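Two weeks with the new Prarkov box set

So I finally caved and bought the vinyl reissue of Prarkov's debut. Only 4000 copies pressed, and mine's somewhere in the high 3000s, which I'm weirdly proud of. Side 2 is still the one for me. The drums on "Furkow" sound huge now, and you can hear somebody laughing right before the last chorus (how did I miss that for years?!).
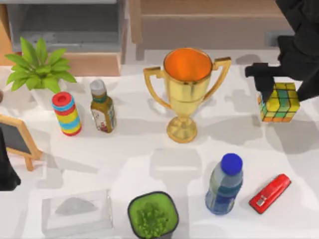 Trophy cup, puzzle cube, robot arm.

The demos are hit or miss, but "Brernora" with just piano is gorgeous. Next up, the live disc!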